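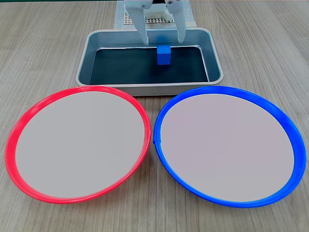 Afonso Garcia wanted to know why the Tillus recipe list has no soups in it. Fair! I typed these up from my aunt's notebooks, and she hated soup, so that's how you get 642 recipes and not a single broth.

Each row has a title, the ingredients and her own rating from one to five (she gave out 4 fives, all to cakes).
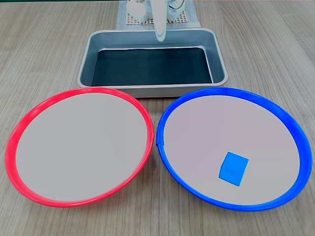
Spelling is hers, and I only fixed it where I couldn't tell salt from sugar. Cup sizes are a mess before row 6, sorry, I'll get to those in April. 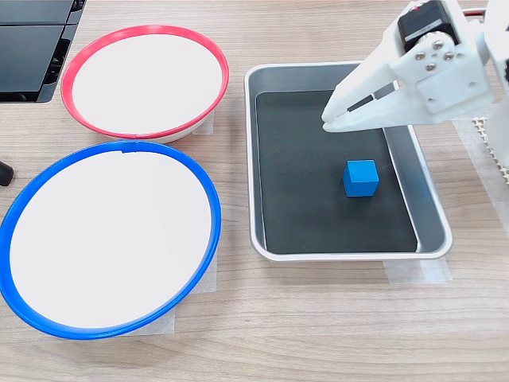 Jomar Lumbao wrote that the lemon cake needs way less butter than it says. I tried it his way and liked it, but the row stays as she wrote it. Put your own changes in the notes column!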